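Sorting Day, Start to Finish
Section 4 of the Orik Home Laundry Guide

By now you should have your baskets up and your mat down (that was section 3 - go back if you skipped it, I'll wait). This is the part where you take a heap of clean clothes and turn it into something you can put away. I do this every week, at the same spot, and I've made most of the mistakes already, so feel free to borrow my way of doing it and change whatever bugs you.

I start with everything in one pile on the mat. Yellows, pinks, darks, all of it together. 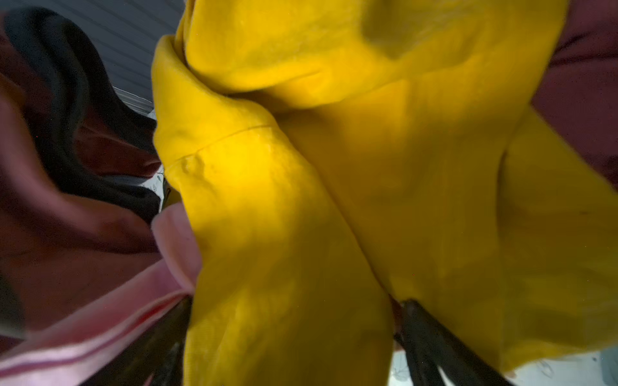
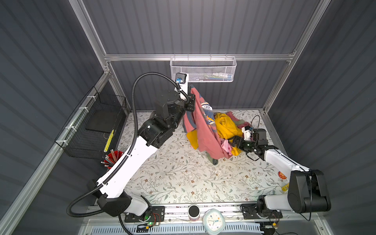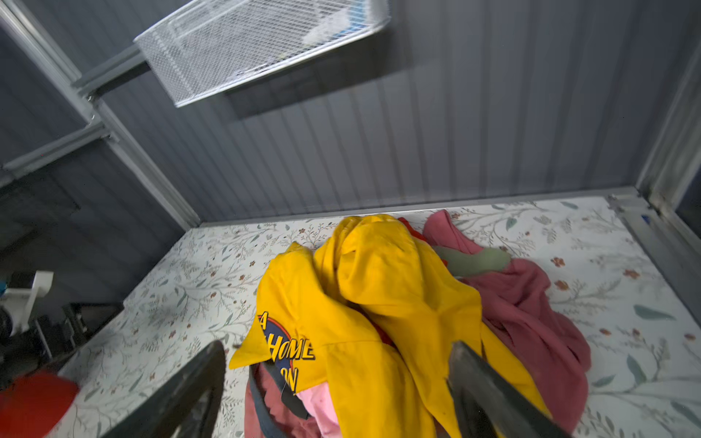

4.1 Before you touch the pile

1. Wipe the mat. I know, I know. But lint and little bits of paper love a pale mat, and they love a fleecy sweatshirt even more. A damp cloth takes care of it, then give the mat a minute to dry.

2. Clear small stuff off to the side. Pens, stickers, caps, anything that can end up inside a sleeve. I once folded a marker into a stack of T-shirts and found it in August, when it was far too late for the T-shirts.

3. Check that your wall baskets are hooked all the way on. Give each one a tug downward. If it shifts, tighten the clips before you go on. The Skeka baskets can take more than you'd think, but they're for small light things. Please don't hang wet jeans off them.

4. Put a clock where you can see it. I set aside 60 minutes for a full family load, and usually I'm done early, but if I can't see the time I drift off and start reading care labels like they're novels.

Note: If you measured your mat in section 3 and it came out narrower than 54 inches, work with half the load at a time. You really do want some bare mat on every side of the pile. When clothes hang off the edge they slide, and then you're picking the same shirt up off the floor over and over.

4.2 Pulling pieces out

This is where most people get impatient (me too!). You grab the first sleeve you see, you yank, and three other things come along for the ride.

1. Look for the highest point of the heap. Whatever is sticking up is generally the piece with the least on top of it, so begin there.

2. Pinch it well into the body of the garment, near a thick fold. Cuffs and hems stretch if you haul on them, and ribbed ones never quite go back.

3. Lift straight up and slowly. Let it hang for a second or two. If something else is tangled in, you'll see it dangling, and you can set the whole bundle down again and work it loose.

4. Give it a gentle shake over the mat, then lay it down on the bare side, away from the pile.

5. Keep going until the pile is gone. Don't fold anything yet! I mean it. Folding and sorting at the same time is how you end up with seven small stacks and no idea what any of them are.

Caution: Never pull on a printed area. Those big graphics on the front of a T-shirt can crack if you pinch and tug right on the ink, especially older ones. Take hold of the plain fabric at the shoulder or the side.

Caution: If you feel a piece catch, stop. Zippers and hooks will snag a soft knit in no time, and fleece is about as forgiving as a wet cracker. Find the catch with your fingers and free it by hand.

4.3 Making your groups

The Orik card that came with your kit lists nine groups. I use four, and I've never missed the other five.

Bright and warm colors: yellow, coral, orange and so on.
Pale colors: light pink, cream, anything you'd be sad to see turn gray.
Darks: black, maroon, dark green, navy.
Odd ones: anything with a stain, a missing button or an opened seam.

You might wonder why I bother with color on clothes that are already clean. Mostly it's for next time. If your drawers are grouped by color, your hamper kind of ends up that way too, and wash day gets shorter. Also I like how it looks. That's allowed.

Dusty rose is my problem color. Some weeks it goes with the pales and some weeks with the brights, depending on how it looks next to everything else. Pick one and move on. It's a shirt.

Shirts with sleeves in a different color from the body go by the body. So a coral shirt with green sleeves is a coral shirt. I used to make a separate group for those and it was always a group of one.

4.4 Smoothing and folding

1. Take one group at a time, starting with the thickest pieces. They make a good flat base for the stack.

2. Lay the piece face down and find the side seams. Line them up with each other, or as close as you can get. Seams on soft fleece wander a bit after a few washes, so don't fight them too hard.

3. Smooth from the middle out toward the edges with a flat hand. If there's a puckered spot along a seam, hold the fabric on both sides and ease it flat.

4. Fold the sides in to the center, sleeves back over, then bottom up to the collar in two folds. For thick sweatshirts I do just one fold, otherwise I get a brick.

5. Stack no higher than your hand is long. Taller stacks lean, and then they go over on the way to the drawer, and you're back at 4.1.

Tip: If you want all your stacks the same width, the Humetti folding board is nice and I do own one. Most weeks it stays behind the door and I use a ruler, or I just eyeball it.

4.5 If something goes wrong

The mat slides around. Put the rubber corners on (spare bag, labeled Sakalauskas, part 175). They press on from below and you can peel them off again.

The pile keeps collapsing. It's too tall. Split it in two and do one half after the other.

Everything is covered in fuzz. Check the fleece first, and next time wash it apart from the rest. A lint roller fixes today.

You've lost a sock. Look inside the sleeves, then inside the pant legs. After that I can't help you.

When the last stack is put away, roll the mat with the printed side facing in and go on to section 5, which covers drawers.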